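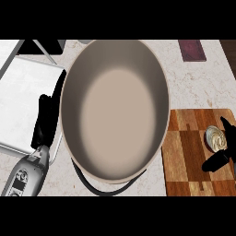
According to Ashok Shukla, the march permit rule in Oltside never stopped a single person from marching, and we would be wasting our spring if we tried to prove otherwise. We were very grateful for his letter (it was the first reply we got!) and we have tried to be fair to it all the way through this report.

Our project looks at who decides when people may gather in the town square. The rule itself goes back to 1845, when the town council gave the police chief the right to refuse "any assembly likely to cause alarm," and those words are still there today, with only the spelling tidied up. Organizers have to apply 20 days ahead, and the chief doesn't have to give a reason for saying no.

Liis Jaunzems and I read the council minutes, and Ott Zariņš did the interviews, which took far longer than any of us had planned, mostly in March and mostly over the phone.

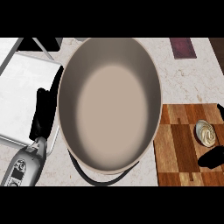
Figure 2. Large round pot on the countertop, from above.

Margus Ķēniņš, who sat on the council when the rule was last debated, told Ott that no mayor had ever leaned on the police over a permit. Ieva Mägi remembered it differently. Her group was refused after criticizing the Sarkis road plan, and she still has the refusal letter, a single line long. We couldn't find any record of a phone call or a meeting behind it, so we can't say who was right.

We would like the council to ask for written reasons and to allow an appeal. The interview notes are in Appendix 3, apart from two that people asked us to keep private.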